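Wood Tabletops and Water: An Interview with Venla Juntunen

May 14, 2024

Venla Juntunen runs the finishing room at Ernemstead, a furniture maker in Gendmont that builds dining and work tables in solid and veneered wood. Her department applies the finish, tests it, and handles the tables that customers send back. We spoke in her office, which has a window onto the spray booth and a shelf of sample panels going back to when she started. The newest panel that day carried the number 1616.

Most of the returns have the same few causes. Asked to rank them, Juntunen put water first, heat second and cleaning products third, with sunlight a long way behind.

"Water is first by a wide margin," she said. "A glass leaves a ring, a plant pot leaves a bigger ring, and a wet cloth left overnight leaves a rectangle. The shape tells you what was standing there. The color tells you how deep it went."

White marks and dark marks are separate problems. A white mark is moisture held in the finish itself, where it scatters light. A dark mark means water has passed through the finish and reached the wood. In oak, the tannins in the wood react with traces of iron, and the result is a gray to blue-black stain.

"People call and say the table is stained, and my first question is always white or dark. If it is white, I ask them to leave it alone for a few days with nothing on it. A good share of those fade with no treatment. If it is dark, we talk about sanding, or about oxalic acid if it is solid wood and they know what they are doing. I would not tell anyone to use acid on a veneer over the phone."

The iron does not have to come from anything obvious. Steel wool is the usual source in her experience, followed by cans and the feet of cheap plant stands. Tap water alone carries enough in some districts. Her room has had no steel wool in it for years, and the staff use synthetic pads between coats.

Ernemstead offers two finishes. One is a two-part lacquer bought in under the name Faltix, sprayed in the booth. The other is a hardwax oil called Nurmi, applied by pad. The lacquer forms a film on top of the wood. The oil soaks in and leaves only a thin layer of wax at the surface. Juntunen was unwilling to call either one better.

"The lacquer resists more and repairs worse. The oil resists less and repairs well. That is the whole tradeoff. With Faltix you can leave a puddle for an evening and wipe it off. But once the film has a cut in it, water goes in through the cut and spreads sideways underneath, and then you have a gray patch that is larger than the damage. To fix that you strip the top. With Nurmi you get marks sooner, and you sand the spot, oil it, and the next day it is mostly gone."

Mostly?

"The new area is paler until the light has worked on it. With oak that takes a season. Customers should be told that before they start, and often they are not."

Her standard test is plain. A panel is finished on the schedule used in production and left to cure for 3 weeks. Small dishes of cold water, hot water, coffee, vinegar, alcohol and dish soap are set on it under glass covers. The dishes come off in pairs at set intervals, the spots are wiped, and the panel is read the next day under a lamp held low to the surface. Each spot gets a grade. The grades go on the back of the panel in pencil, along with the batch numbers and the humidity in the room.

She turned over several panels to show how the results vary within one product. Two oiled panels from the same batch of Nurmi had been graded very differently for cold water. The difference was in the sanding. The weaker panel had been taken to a fine grit before oiling, which closes the surface and limits how much oil the wood accepts.

"Everyone wants to sand finer. It feels smooth and it feels like care has been taken. For an oil finish it is wasted work, and past a certain point it does harm. We stop well before the point where a hobby book would tell you to stop. I have had this argument with every new person in this room."

The other variable she watches is the amount of oil left on the surface. The instructions on the can call for a thin coat, with the excess removed. In her view thin is read too generously by most users. A surplus dries soft, takes up dirt, and marks from a warm plate. Her staff buff until a clean white cloth drawn across the panel shows no trace of oil. The used cloths go into a lidded metal bin with water in it, as drying oils give off heat when they cure and a pile of oily cloths can catch fire by itself. She asked that this be printed, and said she repeats it to customers whether or not they have asked.

On cure times she was stricter than the product sheets. A table that is dry to the touch can be moved and, with care, eaten at. It has not reached its full resistance to water. Ernemstead ships oiled tables 11 days after the last coat and includes a card asking the customer to avoid wet cloths and table coverings for a further period. The card is widely ignored.

"They put a plastic tablecloth on it the first evening. The oil needs air to cure. You cover it, and in a month they send me a photograph of a sticky table with the pattern of the tablecloth pressed into it."

Potted plants came up more than once. A glazed pot with no hole is fairly safe, she said, unless it is overfilled. Unglazed clay passes water slowly through its walls and base, and the table beneath it can be damp for weeks with nothing visible from above. Saucers help only if they are glazed on the underside as well. Condensation is the less familiar cause. A pot that has just been watered with cold water can be cooler than the room, and moisture from the air then settles on the outside and runs down to the foot.

"Cork mats are worse than nothing if they get wet, as they hold the water against the wood. Felt is the same. What works is three or four small feet, so there is air under the pot. Lift it when you water it. Put your hand under it. If your hand is damp the table is damp."

She has a low opinion of most cleaning sprays sold for furniture. Many contain silicone, which does little damage in itself but gets into the pores and makes later refinishing difficult. New lacquer over silicone draws back into small craters. A returned table with silicone on it can take two extra days of washing and sealing before it is fit to spray, and traces carried on gloves or hoses will spoil other work in the booth. For that reason returned tables at Gendmont are stripped in a separate building.

For daily cleaning she recommends a cloth wrung out nearly dry, a small amount of mild soap for grease, and a second dry cloth straight after. Wiping should follow the grain. On an oiled top she suggests renewing the oil once a year and gives January as a suitable month, when heated indoor air is dry and the wood is at its lowest moisture content. The edges and the underside should be included. A top that is sealed on one face only takes up and releases moisture unevenly, and wide tops can cup.

Edges are where she looks first when a table comes in. End grain takes in water much faster than the face, and on a round or oval top the grain direction changes continually along the rim, so that some stretches are nearly all end grain and others have almost none. These tops get an additional coat at the two ends. On veneered tops the rim is usually a solid strip or an edge veneer, and the glue line is the weak point.

Of the last 9 oval tables returned to her, she said, most had trouble at the rim, where forearms rest and where the finish wears through earliest. Skin oils and sweat soften some lacquers over a period of years. The damage shows as a dull band that feels slightly tacky in summer.

I asked whether she had a preference for her own home. She has an oiled oak table, bought secondhand and made by another firm. It has several white rings and one dark one.

"The dark one was there when I bought it," she said. "I have the acid on the shelf. I have not got to it yet."

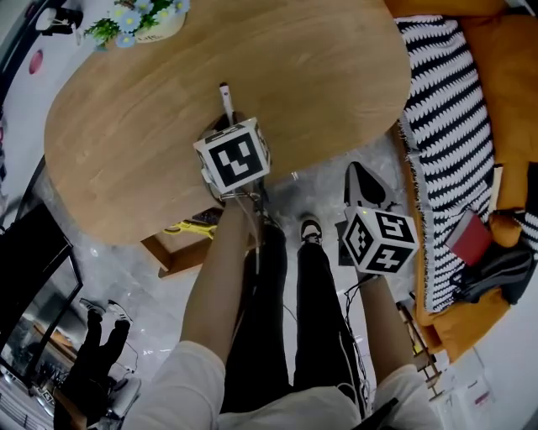 A wide oval wooden top with a light oak grain and a rounded edge. Flowers in a white pot stand near the far end.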